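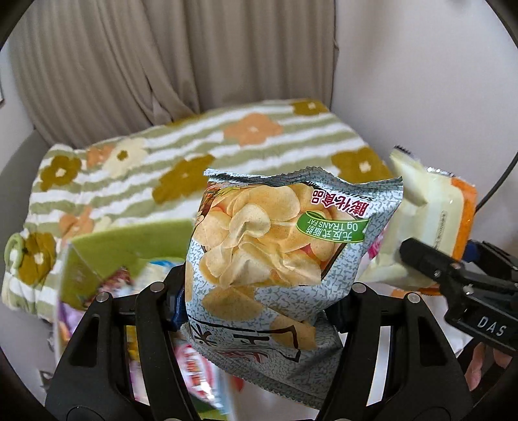
Unit 4: Flexible Packaging for Dry Snacks

4.1 Barrier requirements
Fried and puffed snacks fail in two ways. They take up moisture and lose crispness, and their oil oxidizes and turns rancid. The package has to slow both. Two film properties matter most: water vapor transmission rate (WVTR) and oxygen transmission rate (OTR). Both are measured at a stated temperature and humidity, and values taken under different conditions cannot be compared directly.

4.2 Headspace gas
Bags are commonly flushed with nitrogen before sealing. The gas displaces oxygen and cushions the product against breakage. Flushing does not make up for a poor film or a leaking seal.
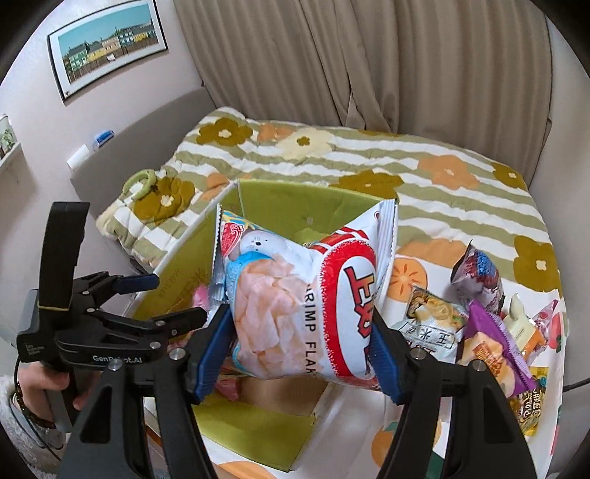
Seal strength depends on jaw temperature, dwell time, and pressure. Crumbs or oil in the seal area are a frequent cause of leaks. In the Dolan exercise, 596 bags are inspected and 36 are rejected for channel leaks. Calculate the reject rate and state which of the three settings you would check first.

4.3 Secondary packaging
Cartons carry the stacking load. Box compression strength falls as board moisture rises, so storage humidity must be part of the specification.
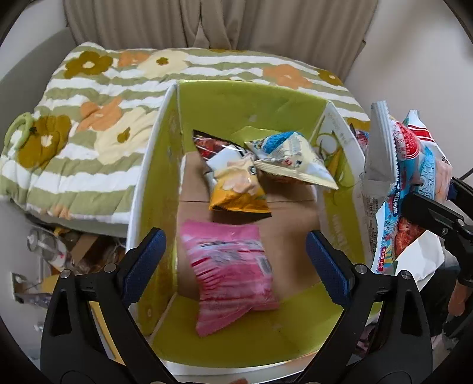

Empty space in a carton lets bags shift in transit and leaves the walls to carry the full load. Fill ratio is the total volume of the filled bags divided by the inside volume of the carton.

Reading: Sketico case, sections 1 and 2. Bring the Trarkon film data sheet to lab.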